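Bras droit : perte de couple au poignet et chute de la pince dans le bac

noelia_m
Membre
Posté le 13 octobre 2021

Bonjour,
Cellule à deux bras, tri de pièces vers deux bacs en plastique. Depuis la mise à jour du contrôleur Pleltora, le bras droit perd le couple sur l'axe du poignet, sans rampe d'arrêt. La pince tombe de tout son poids. Hier elle a tapé le rebord du bac. Code défaut 89, que la doc résume par « communication axe ». Toujours au-dessus des bacs, jamais en position de repos. 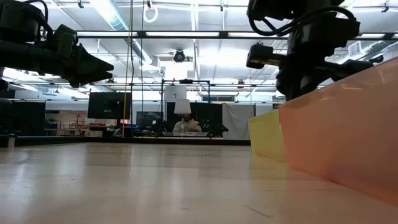 Le bras gauche a le même firmware et n'a jamais déclenché. J'ai permuté les alimentations, aucun changement. Cycle programmé à 800 ms entre deux prises.

fukwood
Membre

Défaut de communication dans une seule zone de travail = câble. Rayon de courbure trop faible ou connecteur en traction quand le poignet pivote. Mesure la continuité en bougeant l'axe à la main, hors tension.

e.frandsen
Modérateur

Pas convaincu. Un câble fatigué ne commence pas le jour d'une mise à jour. Chez nous, le watchdog du bus était passé de 800 à 700 ms après la mise à jour. Avec un cycle à 800, ça déclenche. Vérifie le paramètre avant de démonter.

fukwood
Membre

Dans ce cas le bras gauche tomberait aussi.

e.frandsen
Modérateur

Sauf s'il est rafraîchi par une autre tâche. À vérifier dans le log.

so-yul
Membre

Quelle que soit la cause, une perte de com ne doit pas couper le couple sans serrage du frein. Le poignet a un frein ou pas ? Si non, personne ne met les mains dans les bacs sous tension.

noelia_m
Membre

Pas de frein sur le poignet, seulement sur les 3 premiers axes. Accès aux bacs interdit sous tension depuis ce matin.
Watchdog : 700 sur les deux bras. Remis à 1000 à droite, le défaut revient, moins souvent.
Continuité : coupure franche sur une paire en fin de rotation, toujours au même angle.

fukwood
Membre

Donc câble.

e.frandsen
Modérateur

Câble, et un watchdog trop court qui ne tolérait plus les microcoupures. Remplace le faisceau, puis reviens à la valeur d'origine. Ne laisse pas 1000, tu masques le prochain défaut.

noelia_m
Membre

Faisceau commandé. Bras droit consigné en attendant.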